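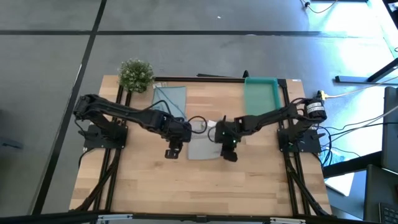
Molthorpe Tenants Association — Minutes
Monday, December 27, 2021, ground floor meeting room

Opened late, parking again. November minutes approved with one fix: the bike room is on the Grevbridge side, not the street side.

1. Money
Balance $3787. Outstanding: $2978 to Sopacua for the boiler repair. Invoice lists two visits, log at the desk shows one. Pay once they send the second work sheet.

2. Laundry room
Dryer by the door still eating quarters. Rolleo can switch both dryers to card, wants a two-year contract. Long discussion. Several people don't want an app. Ask Rolleo if cards can be bought in the building. No vote tonight.

3. Snow
Back steps were icy twice last week. Management says salt is delivered, no one has seen it. Letter to go out this week. Residents with cars in the rear lot please move them by 8 when plowing is posted — up to 32 spaces on the Grevbridge lot after 6 pm, free on weekends.

4. Noise, third floor
Complaint withdrawn. Quiet hours stay at 10. Reminder to go in the elevater.

5. Packages
Shelf in lobby overflowing. Idea: sort by floor. Trial thru end of January, tape and labels from petty cash. Anything left over two weeks gets a note on the door.

6. Other
Hall light outside 2C out again. Recycling pickup is a day late this week and next. Request for a spring yard sale — put on next agenda.

Motion to close, seconded, all in favor. Chairs back against the wall please.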